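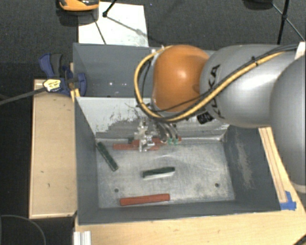
Why do people keep loyalty cards they never use? Mostly they keep them in case, and throwing one away feels like admitting the free coffee is never coming.

4.2 The dormant card

Figure 3. Stamps per card at the time of collection, Plollton sample (n = 284).

The cards handed in at Plollton were, on the whole, in excellent condition. This should have worried us sooner. A stamp card that lives in a wallet and is used every week goes soft at the corners and picks up ink from its neighbours. Ours looked as if they had been kept for a museum. Of the 284 cards, 180 carried a single stamp, and that stamp was nearly always the one given with the card itself.

We had expected, following Tjoa's earlier work on the Sutanto bakery scheme, that people would drop out near the middle, when the reward is still far off and the novelty has gone. Rizal Tjoa calls this the sag. Our holders did not get as far as the sag. They took the card, thanked the person at the till, and went home.

Interviews were of limited help. Asked how often they used the Zaso card, holders gave answers that would have required the shop to open at night. One woman described herself as a regular and then asked us where it was. A man with 14 cards from the same café, each stamped once, explained that he could never find the last one and did not like to make a fuss. We have coded him as loyal, although one of the authors still objects.

The Plerkance scheme, which replaced paper with an app in December, might be thought to settle the matter, as a phone is harder to leave in a coat. Take-up was brisk and use was not. The owner had ordered 200 free mugs for the first people to fill a card, and at the time of writing most are in his garage. He has offered us several. We return to the question of mugs in Section 5, where we treat the reward as a cost borne mainly by whoever has to store it.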